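The Long Table

Randa Rawashdeh had the table modeled before she had the arms working. She'd spent an evening on the wood alone, getting the smudges right, and another on the flowers around the plate. The solver she left for October.

"You're stalling," Fitzgerald said from the other bench. He was sanding something.

"I'm building."

The rule at Plurkano was that no arm moved on the real bench until it had run 300 times in the simulator. She was at 59. The task was to get lunch into a box, and so far the left hand came up, spread its fingers and stayed there. 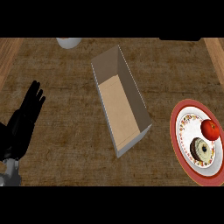
Run 70

She found it a little after nine at night. The Jarnevix driver wanted its joint limits in radians and she had given it degrees, for the left side only. She fixed the line, saved it and started again.

The right hand came in beside the plate, over by the tomato. The left one still held its fingers up - that was a separate problem, and she wrote it on the back of her hand in pen.

Fitzgerald put down his sandpaper and came around to look.
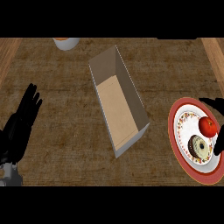
"Which one does it take first?" he asked.

"The red one. It's rounder."

"And if it squeezes?"

"Then I get a number in a log file." She pulled the other stool out with her foot and he sat down. The fan in the old Hadolitz tower got louder. They watched the fingers, and she kept one hand near the space bar.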